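Zallska control and perception group
Minutes of the software meeting, 2024-09-26

Chair: Vitória Gouveia
Also there: perception, planning and tooling leads, plus two people from Itotbridge on the call
Apologies: none received

1. Notes from last time

Agreed with one fix. The minutes said the Falcão planner had been merged. It had only been reviewed. It has been merged now, and the nightly build has been green ever since, which got a cheer.

2. Planner (Falcão)

The new two-arm planner is a big step up and everyone who has used it wants to keep it. The old one treated the second arm as a fixed block and would stop dead whenever both arms wanted the same part of the table. Falcão plans both arms on one timeline, so one can hold back for a moment while the other clears out. Vitória ran the replay on the big screen and we watched the handover section twice, mostly for the fun of it!

Replanning is now capped at 300 ms. If no path comes back in that time, the arm holds where it is and asks again. Itotbridge asked if the cap could be set per task. Yes, it is one line in the task file, and the tooling lead will add it to the docs.

The collision model was the longest part of the talk. Wire mesh baskets are hard for it. The depth data comes back full of holes, and the planner sometimes believes it can send a finger straight through the side. For now we swap each basket for a solid shape as soon as it is recognized, with an open top. That works well when the baskets stand apart. When they are side by side the solid shapes overlap and the planner gets nervous about going in between.

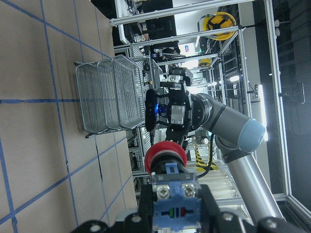

Two ideas came up. One is to merge touching baskets into a single shape with several openings. The other is to leave the shapes alone and shrink the safety margin on the sides that touch. Planning prefers the first, perception the second (less to go wrong if one basket gets moved). We will try both on the recorded runs before anyone writes new code.

Cable clearance: the model still has no cables in it. Agreed to wrap each wrist in a slightly fatter shape until something better comes along.

3. Perception (Kolberg)

Kolberg, our part finder, was retrained on the new wrist views and the gain is lovely to see. The labeled set now stands at 3,464 views. Small switches and breakers come through much better, even when part of the housing is out of view. The remaining weak spot is glare. Pale areas of the table wash out and Kolberg loses the edges of anything white lying there. Next training round will include random bright patches.

There was a good discussion of the blue tape grid on the table. Perception has been using the tape lines to check the wrist camera pose between picks, and it is a cheap and handy check. But the code assumes straight, unbroken lines that run from one side to the other, and hand-laid tape doesn't behave like that. Lines slope a little, stop short, or jump sideways where they cross. The fix is to match short pieces of line against a saved map of the real table, gaps and all. A first version is already on a branch and drifts far less over a long run. Very nice work for one afternoon!

Itotbridge asked if we should just retape. The group would like to keep the tape as it is for now, so the new matcher gets a fair test. A printed mat can wait until October.

Also agreed: the matcher must ignore any line piece hidden by a finger or a tray. At the moment it counts a covered piece as missing and lowers its score, so the check fails more often near the tray than out in the open.

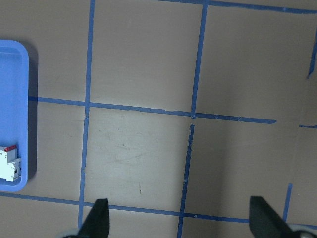 4. Tooling

The log viewer can now play both wrist cameras next to the planner's timeline. Scrubbing is smooth on the office machines and slow on laptops. Everyone asked for bookmarks, and the tooling lead had them half done before the meeting was over.

Run files will be split into pieces of 15 minutes. Longer files have been a pain to copy and a single bad write could spoil the lot.

The replay tests need 3 passes in a row before a merge. Planning asked whether one would do for text-only changes. Agreed.

5. Actions

Vitória: run both basket ideas on the recorded runs and share the plots.
Planning: fatter wrist shapes in Falcão, both arms.
Perception: finish the line piece matcher, including hidden pieces. Add bright patches to Kolberg training.
Tooling: bookmarks, file splitting, note on the replanning cap.
Itotbridge: send over their task files so we can try them with the new planner.

6. Next meeting

Early October, same room and same call link. Perception will go first and has promised a live demo of the matcher.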